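Hi Ognjen,

Quick update on the Skukden teaching work, and it's mostly good news! We're at 898 recorded demos now, all driven by hand with the leader arm, and the last 165 came from Saturday alone (I have the sore thumb to prove it).

I threw out 100 of the early ones. I was learning the controls as I went, and you could see me wobbling over the table — no sense teaching the robot my bad habits.
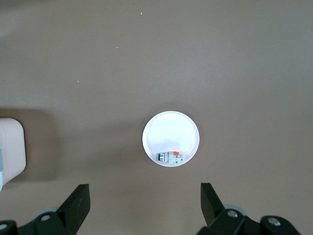
The pick task is where most of my hours went this month. Coming straight down in the middle of a part is easy, and I can do that half asleep. The slow ones are starts like the one with the little breaker-looking part on its side, tucked down near the rim of the white plate. I have to tilt the wrist a bit and creep in with the fingers wide open, so those demos run long. I'd like more of them anyway, in lots of spots around the plate.

Money is fine. The Warnuvari cables came in under budget, and I'd like to put what's left toward 4 more days of operator time for Triston, if that's okay with you. He's smoother on the remote than I am!

Next up is the handoff to the Atanasov tray. I'll send the training numbers once the first run is done.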